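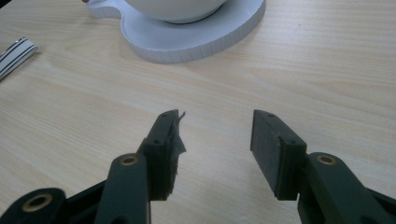

Grethe Dalsgaard thinks a table ought to be left alone for a whole winter before you decide whether you like it, and that I've been far too quick to call mine finished. She may be right! She wrote to me after my last gallery to say that pale wood changes its mind, that mine would go yellower by January, and that I should stop fussing with oil and start putting cups on it.

So I've been putting cups on it. The white one up top on its white coaster is the one I reach for most (tea, mainly, and now and then the last of the soup). I love how the grain runs off in those soft wavy streaks, and there's a bit of a sheen in the middle that I could look at all morning.

Okay, a proper introduction, for anybody new. I'm putting together a little gallery page of the table in my back room, which I've been going on about since we moved to Dredmont. I meant to have a dozen pictures up by now, and I have one, so the rest of this page is mostly me talking. More pictures will go in as I get to them, and I've put the captions in already so I don't forget what I wanted to say.

The table
It came from Skosum, the secondhand place out past the rail yard, and cost me $368 with delivery. I went in for a bookcase. The man at the counter let me walk around it for ages, and I went home, measured the back room, didn't like the answer, measured it again the other way and called him to say yes. The door had to come off its hinges to get it in. We still haven't put the door back on.

The color
People keep asking what I stained it with, and I didn't stain it at all. I sanded it lightly by hand over 6 evenings, wiped it down, and gave it two thin coats of a clear oil that Camano sells in a squat little can. My sister says it looks like shortbread. My own word is beige, but a nice beige, with some yellow in it when the light is soft. If you're doing your own, go thin with the oil and wipe off more than you think you should. My first coat was much too heavy and stayed tacky for days, and I had to eat my dinner standing up at the kitchen counter like a horse.

The coaster
I'm really fond of this one! The ribbed edge makes it look like a little stack of something, and it's thick enough to pick up easily. I used to be a person who owned no coasters whatsoever. Then I oiled a table, and now I'm chasing guests around the room with them. A white cup on a white coaster on pale wood was a bit of an accident, but I like it so much that the blue mugs have been moved to the high shelf.

The empty part
All that bare wood in the middle is the whole point for me. The old desk was so covered in mail and jars that I couldn't have told you what it was made of, and I had it for 12 years. Now I clear things off at night, or I try to, and there's usually something small left over at the side. I can live with that.

The lamp (picture to come)
I have my eye on one by Þrastardóttir, with a paper shade, but it's $379 and that's more than the table was, which feels wrong somehow. Talk me into it or out of it, please. The clip-on thing I'm using now is going back to the garage either way.

The chairs (also to come)
Two of them match and I'm not saying a word about the others until they're painted.

Grethe, I'll leave the oil in the cupboard until January, and then I'm taking the same corner again so we can see about this yellowing of yours. If anyone else has a pale table that's a few winters old, send me a picture of it and tell me what you put on it. I'd love to add a row of other people's tables at the bottom of the page.

Last updated 2 Oct 2023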